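Come and spend an afternoon with our kitchen robot (and tell us what you think of it)

Gusa open afternoons, Skotport. Visitors and helpers wanted, September

Hello! I'm looking for people who cook, wash up, lay tables, or live with somebody who does, to come along to one of our open afternoons this September and have a go with the two-armed robot we've been teaching to do small kitchen jobs. You don't need to know a thing about robots. If you've never been near one, I'd love to hear from you first, as we've already had plenty of engineers through the door and they all ask about the same joints.

A bit about us. Gusa is a small project, five of us on a good day, and we work out of the Maddocks building in Skotport. What we do is fairly plain. We ask a pair of robot arms to pick up forks, bowls, cups and so on, move them where they ought to go, and keep a record of how each try went. We've got almost 400 hours of this behind us now and I still get a little thrill when it gets hold of a fork by the right end. 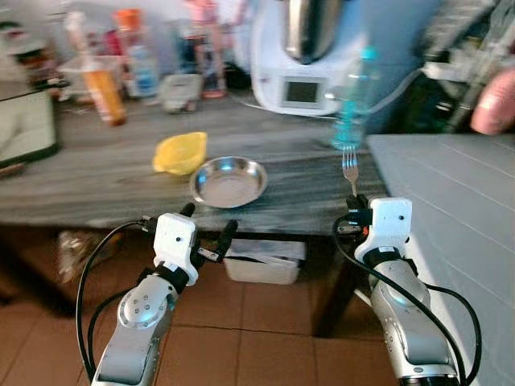 So far the only people who've spent proper time with it are us and a few friends, and we've all got used to its ways. I know how long it takes to make up its mind over a cup, so I've stopped noticing. Somebody new will notice straight away! Last spring my colleague Arlindo Lopes brought his aunt in and she asked within a minute why it was going for the bowl before the cup when the cup was in the way. We'd been watching it do that for weeks. We changed the order the next morning.

That's the sort of thing I'm after. I want people who'll stand there and say what they see.

What happens on the day

You'll come in groups of no more than six. Doors are at 2 and we finish by 5, though you're free to go earlier. Leopoldo Orozco starts with a short talk (he's promised me ten minutes, I've told him I'll be timing it) and then we go through to the kitchen, where the robot does a few jobs with ordinary tableware. You can ask for things in whatever order you fancy, within reason. After that there's tea, and then the second half, which is where you come in. 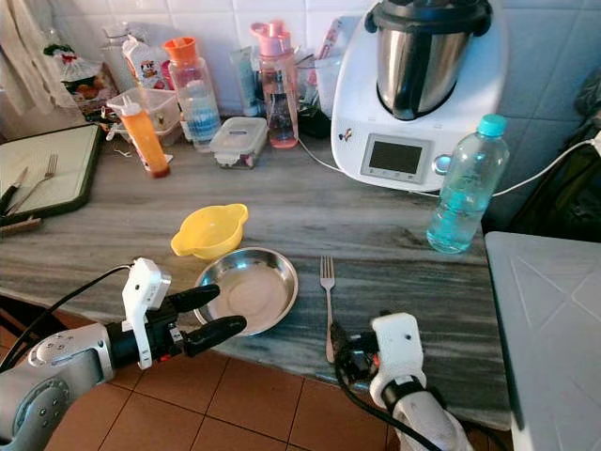
In the second half, each visitor gets a turn at setting the robot a job. You put the things out yourself, a plate here, a fork there, as awkwardly as you like, and tell Leopoldo what you'd like done with them. He sets it going and you watch and talk out loud. I write down what you say. There's a short form at the end with a dozen questions on it, mostly about whether you'd felt at ease and whether you could tell what the arms were about to do next. No trick questions and no marks out of ten.

If you'd like to try steering the arms by hand there'll be time for a few people to have a go, so put that on your email. It's harder than it looks - I spent my first session chasing a mug across a table - but children of twelve and up tend to pick it up very quickly and then get quite smug about it.

Who can come

Anyone over twelve, with an adult if you're under eighteen. I'd be especially glad of people who do a lot of work in kitchens for a living, people who find gripping or lifting things difficult, and anybody who shares a kitchen and has opinions on how it should be kept. You can be left-handed, in fact please be left-handed, we've had hardly any.

You don't have to like the idea of robots in the home, either. Elibariki Makokha came to our first afternoon fairly sure he'd hate it, wrote two sides of comments on why, and now comes back to help on open days. He still doesn't want one in his house.
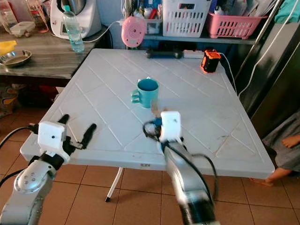

You'll be on your feet for part of it, but there are chairs and you can sit for as much as you want. The floor is hard tile, so wear comfy shoes. Long scarves and dangly necklaces need to come off when you're near the arms, and long hair should be tied back (I keep a box of bands). The arms move slowly and one of us is always next to the stop button. We'll show you where to stand and you can step out at any point without giving a reason.

One more thing you should know before you sign up: the cameras on the robot are running while it works, so your hands or your voice may end up in the recordings. We don't keep faces. If you'd prefer not to be recorded at all, you can still come for the first half and the tea, just tell me beforehand and I'll sort it out.

What you get

Your bus or train fare back up to a sensible amount, tea, and whatever Emmanuel Nyanda has baked. He takes this seriously and there's usually something without nuts. We also send round a write-up afterwards, saying what people told us and what we've done about it. The last one went out to 500 people, and I had some lovely replies, along with one very long one on the proper way to load a draining rack.

I'm also looking for two paid helpers

If you'd like to do more than visit, we need two people to help run the afternoons through the month. You'd be greeting visitors, putting cups and cutlery back between turns, jotting down which tries went well and which didn't, and making a fair amount of tea. Our friends at Wernaretti have put 2000 pounds towards the open afternoons and most of it is going on your wages, so it's real money, if not loads of it. I'll send the hourly rate and the hours to anybody who asks.

You don't need any experience. You do need to be patient, as the same cup may go back to the same spot thirty times in an afternoon, and you need to be the kind of person who can chat to a nervous teenager and a retired plumber in the same half hour. A tidy hand helps too. My notes from last time are a disgrace. 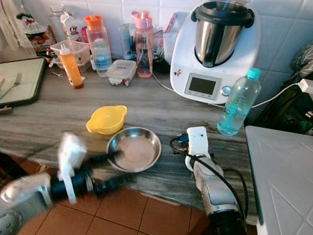

Posted by Kanini Obura, open afternoons, Gusa

How to put your name down

Send me an email through the Gusa contact page with "open afternoon" or "helper" in the subject line. Tell me your name, how many of you there are, whether you'd like a turn at steering, and anything that would make the visit easier for you. Helpers, please add a few lines on what you've done before, it can be anything. No CV needed.

I answer everything myself, usually in the evening, so give me a couple of days. Places go in the order the emails come in, and if an afternoon fills up I'll offer you the next one.

Finding us: go in by the side door of Maddocks, the green one, and ring the lower bell. The upper bell is for the dentist.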